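Notebook, bench 3 - dead supply on the Gukon logger
Thursday, July 28, 2022 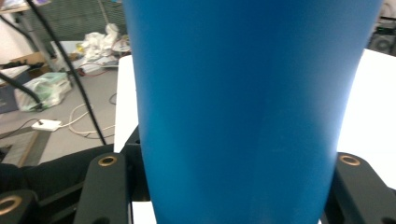

Electronics Repair Group, Ilstead Workshop

Unit in: Gukon data logger, serial ends 757. Came down from Samah Bennani with a tag reading "dead, fuse OK." Fuse is OK. Mains reaches the bridge, and the bulk cap charges to the expected level and holds. No output on either secondary. Faint tick from the transformer at a slow, regular rate, so the controller is trying to start and giving up.

Isolated the logic board first. Pulled the output connector and put a dummy load on the 5 V rail. Same tick, so the fault is on the supply side and the logic board can wait.

Checked with power off and bulk cap bled down:
Output rectifiers, both read normal in circuit, lifted one leg each to confirm.
Switching FET, no short drain to source, gate reads normal.
Current sense resistor, in tolerance.
Optocoupler LED side, normal diode drop.
Startup resistor chain, in tolerance. These have drifted high on other Gukon units.
Controller VCC cap, marked 47 uF, measures 4 uF with high ESR.

VCC on the scope climbs to the turn-on threshold, controller fires a short burst, VCC collapses before the aux winding can take over, and the cycle repeats. Consistent with the cap. Saved the trace under the serial number.

Replaced the VCC cap with a 105 C part from the Hsieh drawer. While in there I measured the output electrolytics. The two on the 5 V rail are within limits on capacitance but ESR is on the high side for the size. Replaced both. The 12 V one is fine, left alone.

Brought it up on the variac through the isolation transformer with the series lamp in line. Supply starts at about 70 V on the input and regulates from there up. 5 V rail reads 5.03 with the dummy load, 12 V rail reads 12.1. Ripple on the 5 V rail is low enough that I can't separate it from probe pickup. Need the short ground spring for that probe - whoever has it, please put it back in the tin.

Reconnected the logic board. Display comes up, self test passes, clock had reset. Backup cell reads low, and it is a soldered type. Asked Hazem Ouali to add one to the next Horneo order. Did not tack in a holder, no clearance under the shield.

Left running into the dummy load with the cover on. Case temperature settled after lunch and has not moved. Four hours so far with no restart in the log.

Same fault as the unit Khrystyna Pasichnyk repaired in March. Her entry gives the same cap position and the same tick, but on that one the FET had gone as well. Suggest we change the VCC cap on every one of these that comes in, whatever the complaint. Harvey Tremblay wants to see the measurements before agreeing to it, so please write down the value and ESR of the old part each time and keep the part in a labeled bag.

Open items:
Backup cell, waiting on order.
Screw missing from the rear panel, M3, length not confirmed.
Discharge tool has a cracked sleeve. Taken off the hook and tagged. Use the resistor lead set until it is replaced.
Calibration on channel 7 not checked. Sanaa El Sherbiny has the reference source upstairs.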